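# Shared Tables and the Return of Containers

The Nunness building provides one common table on each floor, and over the past year the use of those tables has become the most frequent subject of correspondence received by the premises office. The letters are courteous for the most part. They concern lunch boxes, lids, mugs and the small items of office equipment that come to rest beside them. It is the view of this office that the matter deserves a fuller answer than a notice on the wall, and that the present policy, adopted in July, is mistaken in one important respect.

The policy states that any food container left on a common table at 6 p.m. will be removed and disposed of. It was introduced after a period in which 30 containers were found in the Grumo wing alone, many without lids and none marked with a name. Few would dispute that something had to be done. A table that is meant for everyone cannot serve as a cupboard for a few, and the cleaning contract with Malý does not extend to washing the personal property of staff.

The difficulty lies in disposal. A plain plastic box with a sound rim will last for years if it is treated with ordinary care. To put such an object into a waste sack on the first evening it is left behind is wasteful, and it teaches the wrong lesson. Staff who lose a box in this way do not become tidier. They bring their lunch in a bag that cannot be washed, or they buy it in packaging that is thrown away the same afternoon. The building's spending on waste collection rose to 1,325 in the quarter after the policy came into force, and the office can find no other change in practice that would account for it.

Vilmos Fülöp, writing on behalf of the Sikard tenants, has argued that eating should be kept away from the common tables altogether. His case is a serious one. Where meals and work share a surface, each gets in the way of the other: crumbs reach the papers, and a person who wishes to sit down with a colleague must first clear a space. He proposes that the kitchens be the only place in which food may be set down.

The office does not support this proposal. The kitchens were designed for preparing food and have no seating to speak of. A large white table with room for people on all sides is the best furniture the building possesses, and it would be a poor use of it to reserve it for meetings that mostly take place elsewhere.

It is accepted that a mixed table will always look a little unsettled. An empty box and a computer mouse may well be found on the same surface in the middle of a working day, and there is no harm in it. The question is what should remain there once the day is over.
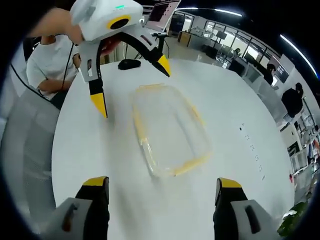

The office therefore recommends that disposal be replaced by a shelf. One shelf in each kitchen, placed at eye level, would hold any container found on a table at the evening round. Items would stay there until the end of the month and only then be removed. The cost of fitting the shelves has been put at 600, with a further 50 for labels and a marker pen to be kept in each kitchen drawer.

Names should be written on the base of the box, where the ink is least likely to be rubbed away, and again on the lid. Lids and boxes part company very easily, and a lid on its own is of little use to anyone. Equipment such as mice, chargers and cables should go to the reception desk and should not be placed on the kitchen shelf under any circumstances.

Some tenants will regard this as too lenient. They may point out that adults ought to be able to carry home what they brought in. The office agrees, and would add that most of them do. A rule for shared rooms should be written with the occasional lapse in mind, and the loss of a good container is too heavy a penalty for leaving in a hurry.

Comments on the recommendation may be left at reception or sent to the premises office in writing. The existing policy remains in force until the shelves have been fitted.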